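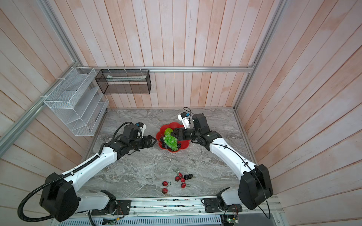 Skolia Control Guide
Section 3: Bringing up two arms and loading a policy

Print this page | E-mail this page

Read section 2 first if the arms haven't been zeroed. Everything below assumes both arms show up on the bus and the Zastik service is running.

3.1 Start the session

1. Power on both arms. Left first, then right. Wait for the status line in the Skolia window to say READY twice.
2. Open a terminal and run: skolia up --pair
3. Check the names. The left arm must be listed as L, the right as R. If swapped, stop and fix the port map (2.4). Don't swap the cables instead -- the gripper offsets are stored per port.
4. Load the workspace file. Use the one saved for this enclosure, not the default. Default has no side walls in it and the planner will happily route an elbow through one.

CAUTION: Keep hands out of the enclosure from step 2 on. The arms hold position but can jump when the workspace file loads.

3.2 Check the cameras

1. Open the Views tab. One view per wrist plus the fixed one.
2. Move each arm slowly in hand-guide mode. The matching wrist view should move. If the wrong one moves, click Swap.
3. Look at the time stamps. Spread over 2 frames = dropped frames later. Restart Kokkonen (the capture process), not the whole session.

Note: exposure is locked at startup. Change the lights after that and you need to relock it. Shiny fruit and clear grapes are the worst for this, the mask breaks up along the highlights.

3.3 Load and run a policy

1. Policy > Load. Pick the folder, not the file inside it.
2. Set the speed cap to Low for a first run. Every time, even for a policy you ran yesterday.
3. Set Grip limit. For soft items (grapes, berries) use the Soft preset and leave the jaws fully open at start.
4. Lay out the items by hand. Plate near the middle, loose pieces where both arms can reach. Close the guard and press Arm, then Run.
5. Watch the Reach overlay. Yellow means the two planned paths come close, red means the planner gave up and one arm will wait for teh other.
6. To stop, press Space. To stop NOW, use the red button.

CAUTION: Space finishes the current motion step before it holds. It is not an emergency stop.

Note: after 3 failed grasps on the same item the arm backs off and the run pauses. Move the item a little, press Resume. Don't raise the grip limit to get past it.

3.4 Logs

Each run writes to the Lurkamitz folder, one subfolder per run. The joint log keeps the last 1,000 steps unless you tick Keep all before starting -- ticking it mid-run does nothing. Mark the run Good, Bad or Skip when it ends. Unmarked runs are left out of the training export and theres no warning.

If the export comes out empty, check the marks first, then the port names in 3.1.

Shutting down: park both arms, wait for HOLD, then skolia down. Power last.

Page last changed October 20, 2021

Print this page | E-mail this page

This site uses cookies to remember your manual version. Accept | Settings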